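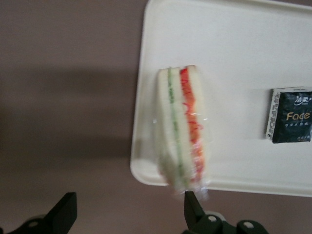

Prepacked sandwich labelling: changes for small producers in Zernside

Small food businesses in the Zernside area have been told to check how they label sandwiches, rolls and salads before a round of inspections planned for August. The notice, issued on 14 May 2019, applies to any premises that makes food on site, wraps it and puts it out for customers to pick up themselves. It covers cafes, bakeries, farm shops, works canteens and market stalls.

The district's food safety team wrote to 193 registered premises. Replies showed that 46 of them were wrapping food in advance without keeping a written recipe sheet for each product. The letter does not treat this as an offence in itself. It says that a business without recipe sheets will find it hard to give accurate allergen information when asked, and that this is where most of the faults found at inspection begin.

Sioned Pugh, who leads the team, said the difficulty usually lay in substitutions. "A kitchen works out its allergens once, for one loaf and one mayonnaise. The supplier then sends a different loaf. The filling is the same, the price is the same, and the sheet on the wall is now wrong."

How food is classed

The duties depend on where and when the food is wrapped. The letter sets out three cases.

Food made and packed at one business and sold by another is prepacked. It needs a full label, with the name of the food, an ingredients list with allergens emphasised, a durability date, storage conditions, and the name and address of the business responsible.

Food packed on the premises where it is sold, before the customer asks for it, is prepacked for direct sale. Allergen information must be available for it, and may at present be given in writing or by a member of staff. Where it is given by staff, there must be a sign telling customers to ask.

Food made or wrapped to order is treated as loose. The allergen duty is the same as for the second case, though in practice the person serving can check each ingredient as it goes in.

The team found several premises that had placed themselves in the wrong class. A bakery with one kitchen and two shops, for instance, is not automatically in the same position at both. Food carried from the kitchen to a shop owned by another company is prepacked, even if the two companies share a director.

Rules on direct sale are expected to tighten nationally, and the letter advises producers to move towards full ingredient labels now -- the work of compiling recipe sheets is the same either way.

Temperature and shelf life

The second half of the letter deals with chilled storage. Sandwiches with meat, fish, egg, soft cheese or cooked vegetable fillings must be kept at 8 degrees Celsius or below. They may be displayed above that temperature for a single period of up to four hours, after which anything unsold must be thrown away or, if it has not already had its one period out, returned to the fridge and kept there until used.

Inspectors will ask how the four hours are recorded. A time written on the tray or on a strip of tape is acceptable. A member of staff saying that stock is normally gone by two o'clock is not.

Baskets and open shelving count as ambient display, wherever they stand in the room. A basket placed inside a chilled cabinet is counted as chilled only if the food at the top of the pile is at or below 8 degrees. The letter recommends a single layer, and a probe reading taken between two packs near the top.

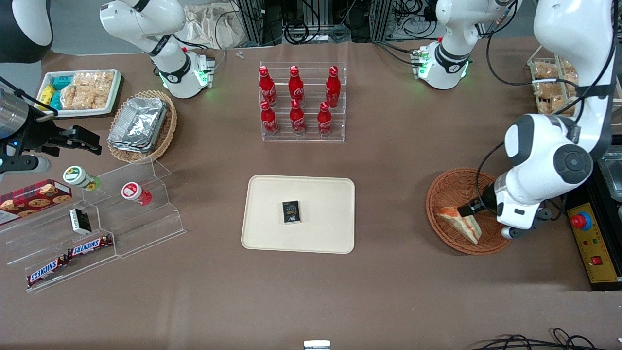 Costs and equipment

The cost for most small premises will be staff time. Esmaeil Taheri runs a sandwich kitchen at Olby that supplies its own counter and three other outlets, and changed to printed labels last year. His kitchen makes up to 2000 packs in a normal week, of which 1000 go to the other outlets and therefore need full labels.

"We used to have two systems, one for the counter and one for the van," he said. "Now everything gets the full label. The roll costs a little more and there is no sorting to do at six in the morning."

Taheri's kitchen uses a thermal label printer linked to a list of recipes on a tablet. When an ingredient changes, the recipe is locked until a second person has read the new supplier label and signed it off. He said the lock had caused delays in the first month, mainly over bread, and that the kitchen now keeps frozen loaves of its usual type to cover short deliveries.

A printer is not required. Handwritten labels are allowed if they are legible and indelible and meet the minimum letter height, which for mandatory details is an x-height of 1.2 mm. On small packs, where the largest surface is under 80 square centimetres, the minimum falls to 0.9 mm. A standard triangular sandwich pack is normally above that limit, so the larger size applies.

Film-wrapped sandwiches cause more trouble than card packs. Labels applied to chilled film can lift when moisture forms on the surface. The letter suggests applying the label to the film before chilling, and using a freezer-grade adhesive where this is not possible. A label must also be placed so that opening the pack does not tear it across the allergen details.

What inspectors will look at

Visits in August will be unannounced and should take under an hour at a small site. The officer will choose two products from display and ask to see the recipe sheet for each, then compare it with the packaging of the ingredients in the kitchen. Compound ingredients will be checked in full. Pesto, coleslaw, stuffing and flavoured mayonnaise are given as the ones most often entered on a sheet by name alone, with no record of what they contain.

The officer will also look at the order in which fillings are made up, the cleaning of boards and knives between them, and the storage of sesame and nut products. Sesame from topped rolls was the most common stray allergen found in last year's samples, followed by mustard and then milk.

Precautionary wording such as "may contain" should be used only where a risk has been assessed and cannot be removed. Putting it on every label is not accepted as a substitute for separation.

Premises with faults will normally be given a written list and a date for a return visit. Formal action is reserved for cases where food is mislabelled in a way that could cause immediate harm.

Help for producers

The team is holding two drop-in sessions at the Price Rooms in Hemon, where producers can bring recipe sheets and sample labels to be checked. There is no charge, and nothing seen at the sessions will be passed to inspectors. Blank recipe sheets and a temperature log are available from the food safety desk, on paper or as a spreadsheet.

Businesses that did not receive the letter, and that have begun wrapping food in advance within the past year, are asked to contact the desk so that their registration can be amended. A change of this kind must be notified within 28 days. Re-registration is free.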